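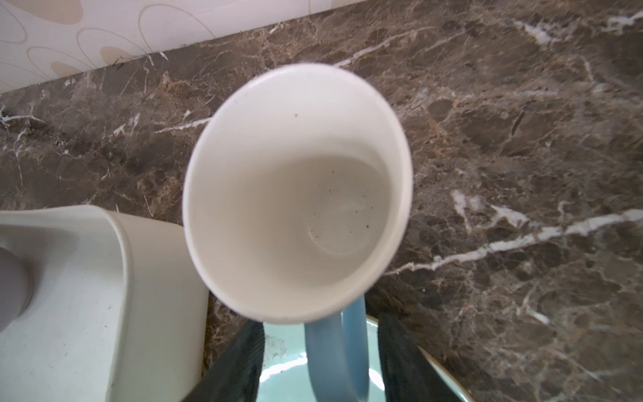 Stepan Hnatiuk asked after last week's session whether a longer steep just means a stronger cup, and couldn't we all save ourselves the bother and use more leaf? Well, sort of! More leaf gives you more of everything at once, but time changes the balance — the brisk, sweet flavours come out early and the drying, bitter ones trail in behind. So 4 minutes and 8 minutes are different drinks.

For your tasting sheets, please use the Drarner black (the big tin, I opened it in July and it's still lovely) and note the colour before you sip. Slurp noisily, I mean it.

Water next. Ours is hard, so you'll get a film on top and a duller taste. Try one brew with filtered water and write down both.

Reading: Trudano handout, page 40, up to the bit on green teas.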